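Notes for slide 6, the sorting table. Speak slowly, four minutes.

Start with the number: 474 recordings in March, and 42 of them we threw away. Thank Yuto Kudo for the checking. Then say what one recording is: a person guides the two arms through one small job, from the first move to the last, and the system learns from many of these.
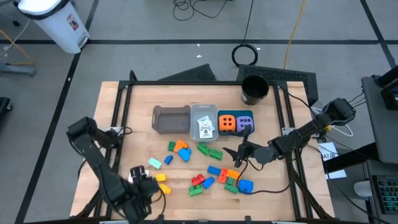

We change the layout before every recording. If the blocks always lie in the same place, the arms learn the place and forget to look. Hiyori Uchida found this for us in the Wudden tests — tell the story only if there is time.

Mistakes: we keep a recording when the person misses a block and then corrects it. We delete it when the person gives up.

Someone will ask about speed. Say that new operators need nine sessions before their movements become calm. Next slide, Bekora.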